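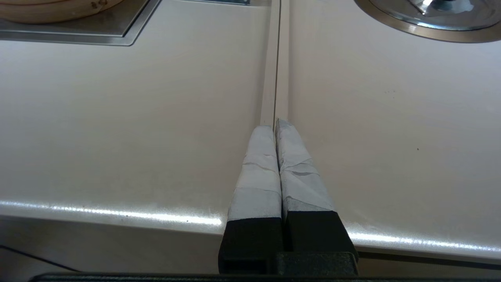
Right, I have become a person with strong feelings about the join in a worktop, and you are all going to hear about it. Thread!

Two pale counters, pushed up against each other, with one long straight line where they meet. When we moved in I didn't even notice it. Now it's the first thing I look at when I put the kettle on.

I'd been wiping across it for months, left to right, big cheerful sweeps, feeling very pleased with myself. And all I was doing was posting crumbs into it. Toast, mostly. Flour on a Sunday-baking sort of day. Sugar, which is the worst, because it goes sticky and then holds on to everything else.

So the first big discovery: wipe ALONG the line. Start at the back by the wall and pull towards yourself, one side, then the other. Cup your hand at the front edge and catch the lot. I can't tell you how much better this is!

Second discovery: do it dry first. A soft brush before any water goes near it. I use an old pastry brush that had lost half its bristles and was no good for egg wash any more. It's now the happiest brush in the house.

Then a wooden cocktail stick, laid nearly flat, drawn down the middle very slowly. Metal is tempting (I did look at a butter knife, I'll admit it) but pale surfaces show every scratch and I'd have been cross with myself until Christmas next.

The first time I did it properly it took me 11 minutes and I got a teaspoon of stuff out. A teaspoon! I showed it to everyone in the flat. Reactions were mixed.

Somebody replied while I was typing to ask about cloths. I've tried loads. The one I like best is the thin waffly sort from Petek, folded over twice so there's a firm edge to run down the line. Fluffy cloths leave bits behind and then you're picking out fluff as well as crumbs.

Wring it out until you think it's too dry, then wring it once more. You don't want water sitting in a join. Ours had a puddle from a leaky vase left on it overnight back in May and I fretted for a week that the edges would swell. They didn't, but I put the flowers on the windowsill now.

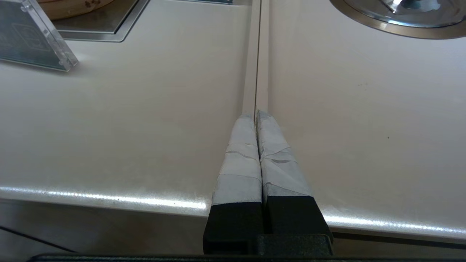

Pale tops are a funny thing to live with, by the way. They make the whole kitchen feel bigger and I love them on a grey morning, but they show smears like nothing else. Crouch down so your eyes are nearly level with the surface and you'll see every swipe you've ever made.

For smears I do warm water with the tiniest drop of washing-up liquid, then plain water, then a dry tea towel. The plain water is the bit I used to skip. Most of my "dirty" marks were just soap I'd left there myself!

I had a go with the Fumura spray as well, as people kept mentioning it. Smells gorgeous, a bit like pears. Didn't do any more than the washing-up liquid on our surface, so I've moved it to the bathroom, where it's doing a lovely job on the tiles.

A few of you want to know why I don't just fill the gap with sealant and be done with it. I thought about it! I even bought a tube from the hardware place on Tratgate. But we like being able to pull the two sides apart when we have people round, and you can't do that once it's glued up.

Pulling them apart is also the best clean you'll ever give them. Slide one away, wipe down both of the inside edges, let them dry with the window open, slide it back. I do this every 7 weeks or so... all right, I did it once, seven weeks ago, and I'm planning to do it again.

When you push them back together, run a fingertip over the line from front to back. If you feel a step, one side is sitting higher. Ours was, and a folded bit of card under one foot sorted it. Pastry rolls out so much better now. I made cheese straws straight away to celebrate.

Someone has just sent me a picture of a Cistadar table with nine separate panels in the top. NINE. That's eight lines to brush if they're all in a row, and I'm a bit jealous and also quite frightened.

If you've got a join, go and run a cocktail stick down it tonight and tell me what comes out. I want to hear about every last crumb. I'm off to buy more cocktail sticks.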